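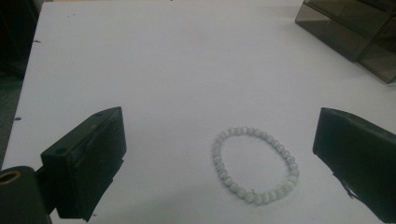

Picking up bead bracelets at an open day – gripper keeps dropping them

Asked by mgilbert in Handling and Grippers
127 views

We have an open day in September and I am responsible for the small-goods table. Visitors will use a hand-held two-finger gripper to lift a stretch bracelet off a white tabletop and put it in a tray, and afterwards the arm will do the same task with a policy trained on our own recordings. I have 102 recordings so far. In 29 of them the bracelet is dropped or never leaves the table.

The beads are small, round and pale. Closing on one side of the loop works if the fingers are low enough. Closing across the whole loop squashes it and it springs out. I saw a similar demo at Dramlow last year and theirs did not seem to have this problem, but I didn't ask what pads they used.

Should I change the pads, the tabletop or the way people are told to grip? I would prefer not to change the bracelet.

Margaux Gilbert

2 answers

Accepted answer – Bastien Arnaud

Change the instruction first. Tell people to take one side of the loop only, fingers straddling the string of beads, tips touching the table before they close. A round bead gripped above its middle is pushed down and out. Gripped at or below the middle it stays put.

Then the pads. Hard plastic against a smooth bead gives you very little friction. Stick 1 mm silicone sheet on both inner faces and wipe it with alcohol between sessions. We did this for a visit at Ternow with necklaces and most of the drops went away. The ones left were people closing too early.

Pale beads on a white top are a separate problem. A person copes, but the policy has to find the loop from the wrist camera. A mid-grey mat would help, with one catch – recordings made on white will no longer match, so decide now and not the week before. With 102 you can afford to start again. We had 1,057 when we changed ours and it hurt.

Keep the drops in a separate folder. Don't train on them.

Answer – pruvost_k

use a bigger bracelet? or just tape it down a bit. we had the Clavow fingers and they were fine with everything

Comments

mgilbert: Taping it down defeats the purpose, it has to be lifted. Silicone ordered. Does the sheet go right to the tip?

Bastien Arnaud: Yes, flush with the tip. If it overhangs it folds under when you touch the table.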